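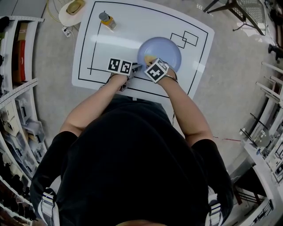

Yellow food, light-blue plate, and a jar waiting in the corner of the table.

Open day at Urketti, Thursday, December 18, 2025

I'd been meaning to get to Urketti since July and finally caught the bus out with Nadhirah Pangaribuan, who had already eaten (big mistake, they put cookies out at the door!). I figured we'd do a quick lap and leave. We stayed all afternoon.

The tables are what I liked best. White tops, everyday stuff on them, and you can get right up close. I have a thing for plates and that light-blue one made me want to go home and throw out my chipped ones. Somebody had left a beige hat on a stool and I wanted that too.

Then I wandered off to look at the building, which I'd have paid to see by itself. Red brick, a big black-framed window with green outside, a staircase going up, and a white corrugated ceiling with long tube lights. Nadhirah kept eyeing the gray upholstered chair by the little glass-topped table.
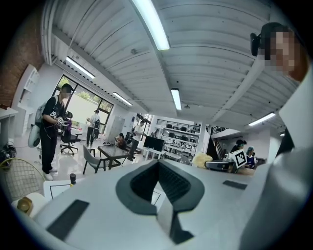

Do you need to book ahead?
Weekday visits are walk-in, but they stop letting people in at 4, so get there after lunch at the latest.

We took the number 51 from Limance and it was a 70 minute ride with the traffic, so bring a book. The last stretch from the stop is uphill.

Back near the brick wall there's a white cabinet with a small table lamp on top, and I am still thinking about that lamp. There was also a tennis racket with a yellow-green frame, which got Nadhirah going on her school team for a good ten minutes.

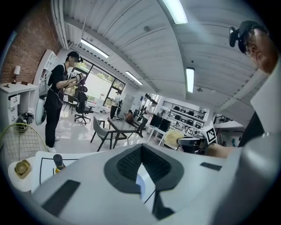 Chia-jung Chou wrote in to say the Mandagi open day is worth the trip too if you like old brick, but the coffee is better at Urketti and the parking at Mandagi fills up by noon.

Good to know! I'm trying Hevano next, once it warms up a bit.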